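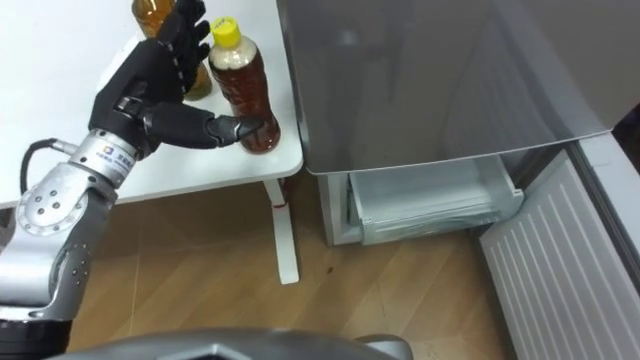 Fridge loading trial, Trilldale test kitchen
Progress report to Ferraro, May 2024

We're pleased to say the bottle task has come a long way since the April report, and the fault that stopped us turned up some very useful things. The robot has now made 256 full attempts at moving drinks bottles between the table and the lower fridge drawer.

The fault
In two attempts the hand kept closing after the grip force limit had been reached. One bottle split and we had tea all over the floor (and a bit in the drawer runner). The arm stopped only when the operator pressed the stop button. No one was hurt, and everyone was behind the floor line at the time.

Testix went through the logs with us. The force reading from one finger was arriving late whenever the wrist turned and the fingers closed together, so the controller was working from an old value. Lovely piece of detective work on their part! 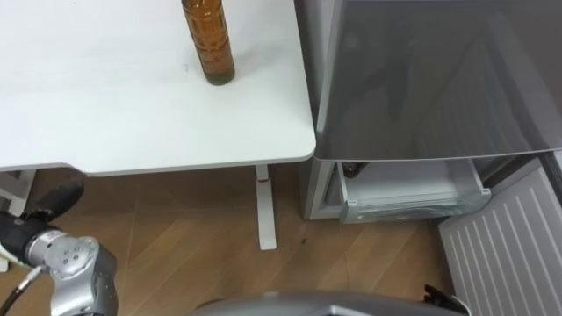 What we have changed
The hand now opens by itself if a finger reading goes stale. Grostwood has sent a replacement wrist cable, fitted and tested. We also hold the arm still while the fingers close, which makes each attempt 3 seconds slower, and we're happy to live with that for now.

Next
We would like to repeat the full set with plastic and glass bottles before trying anything heavier. Spending is within budget, apart from £335 for the cable and a new drawer runner, and we ask Ferraro to approve that amount.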